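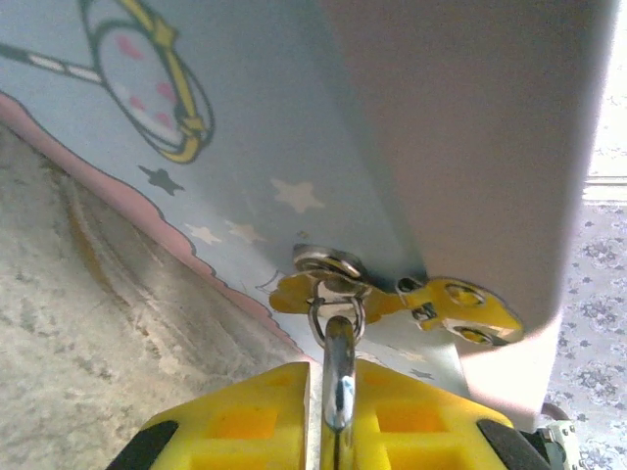 Got up at 6 to finish the closet before work. Did not finish the closet.

What I did instead was get stuck on the box shelf. You know the one, if you've been reading a while. Top shelf, hall closet, where every box that is "too cute to throw out" goes to live. The blue one with the stars and the pink scalloped edge is the one I keep going back to. The cartoon with the yellow ribbon, the black and white striped handle — I don't even know what it's meant to be. A rattle? A lollipop? My sister in law says maraca. Doesn't matter, I'm keeping it.

It's the yellow latch that gets me. I like a box that shuts with hardware. Magnets give up after a year, ribbon ties fray, and the lift-off lids end up under the couch. Give me a D-ring and a metal plate with screw holes any day.

So, rules for the shelf. Made these up at 6:20 with coffee:

If it doesn't close, it goes.
If it's holding only other boxes, it goes (this got rid of 2 right away, both from Prultska, both very nice, bye)
If I can't say what's in it without looking, I have to open it and deal with it right then.

The third rule is where the morning went. One Ultholm tin had 68 buttons in it. I counted becuase I'm listing them and people ask. Another had birthday candles, a tape measure and every spare key to every lock I've owned since college. None labeled. Kept the keys. I know.

The blue box is getting the greeting cards. Blank ones on the left, ones people sent me on the right, a piece of cardboard in between. Stamps in an envelope at the front. I used to keep the cards in a drawer and bought new ones every time I needed one, so there's that problem solved, maybe.

Still to do: the floor of the closet, the bag of bags, the Jimeo lamp that needs a new cord. I priced a closet system from Ranjbar back in July, 843 dollars before delivery, and no. I'll spend 200 at most and that includes the hooks. If anyone has put up plain brackets on an old plaster wall and they stayed put, tell me what screws you used. Mine came out with half the wall atached.

Ok it's 8:40, I'm late, there are buttons on the bed. More on the floor situation when I get to it.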